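Okay, gel polish removal at home! I do this every couple of weeks and my nails are still in one piece, haha. First, file the shiny top coat with a 200 grit file until it looks dull and chalky. 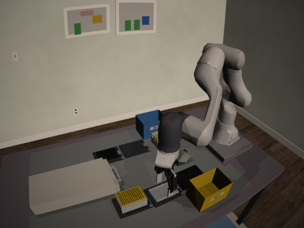
Next, rub cuticle oil on the skin around each nail (I'm using up my Harnia one), then soak a bit of cotton in acetone, lay it on the nail and wrap it in foil. Leave it for 11 minutes. Put a show on!

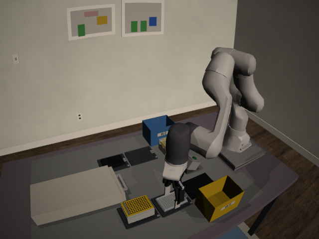
Slide one foil off and nudge the gel with a wooden stick. If it fights you, wrap it back up for 4 more minutes. No scraping, please! Wash your hands, more oil, done.

Comments

Fouzia Jafri: Does this work on glitter gel?

Reply: Yep, just file a little longer first!

marlo_nails: my foils always fall off my thumbs ugh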